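Gemska Issues Code of Practice for Robotic Disassembly of Computers

September 2018

Gemska, the association of electronics refurbishing firms, has published a code of practice for the use of robot arms in taking apart desktop computers. The code applies to member sites that recover processors, memory and drives for reuse, and to laboratories that test such work on their behalf. It takes effect for new installations at once. Sites already running a robot cell have until the end of May to bring it into line.

The document replaces a set of guidance notes that members had followed on a voluntary basis. Those notes were written for conveyor lines and fenced cells and said little about bench work, where an arm and a technician may use the same table at different times of day. A draft was sent to members for comment and drew 387 responses, most of them on guarding, static control and record keeping.

Under the code, every computer must be disconnected from the electrical supply and checked by a trained person before it is placed within reach of an arm. The power supply unit may stay in the case during work on the motherboard, but it may not be opened by robot or by hand in the same cell. Coin-cell batteries are to be logged at intake and removed before any board is sent for shredding.

Arm speed is limited to 500 millimeters per second while the gripper is outside the case. Once any part of the gripper passes the edge of the case, the site must apply a lower limit set by its own risk assessment and posted at the cell. A person may enter the work area only after the arm has come to a protective stop, and restarting requires a separate action from outside the area. Stop controls must be within reach of every position from which the cell can be loaded.

The section on processor sockets is the longest in the code. It requires that the position of the socket be confirmed for each machine before the gripper makes contact, even where a batch is made up of a single model. Operators must confirm that cables have been secured away from the path of the arm. Force limits are to be set separately for the retention lever and for lifting the processor, and a unit that exceeds either limit is to be passed to manual work without a second attempt. Residue on the processor is to be noted in the record and cleaned at a later station.
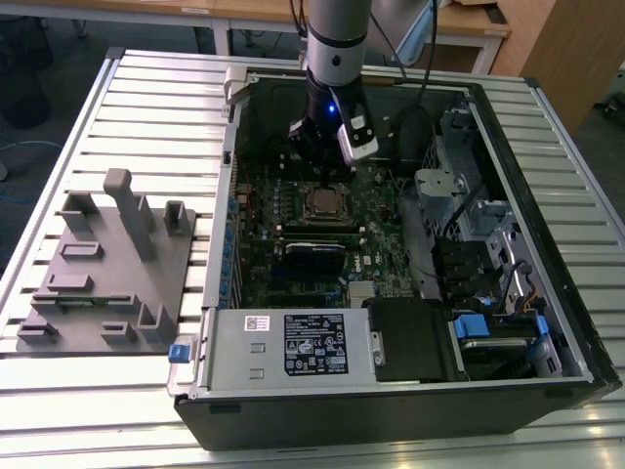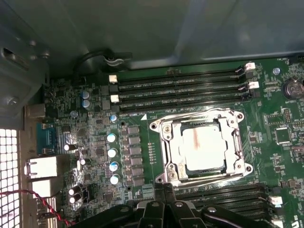
Member sites are required to keep a record for each machine handled, including the model, the tasks attempted, any stop or fault, and the name of the program version in use. Records must be held for 3 years and made available to an assessor on request. Camera images may form part of the record if they are stored with it and can be matched to the machine. Images that show asset tags or other marks linked to a former owner are to be treated as confidential.

The requirements were tried out over the past year at the Lanar test laboratory in Buvville, where 1070 desktop machines were processed under successive drafts. Two changes followed from that work. The rule on confirming socket position was extended to all machines, and the wording on holding fixtures was revised to allow printed plastic parts, provided that they are inspected at the start of each shift and withdrawn when cracked or worn.

Equipment supplier Khoo, which took part in the technical review, has agreed to provide the force limit settings called for in the code as a standard option with its bench units. Gemska does not endorse individual products, and members remain responsible for the assessment of their own cells.

The code does not cover laptops, servers or display equipment. A supplement on laptops is in preparation, with attention to built-in battery packs, and will be open for comment in the same way as the present text.

Copies of the code are available to members without charge from the Gemska office. Non-member firms may obtain a copy on written request. Questions on the transition period should be sent to the standards desk and should state the site, the number of cells in use and the type of equipment handled.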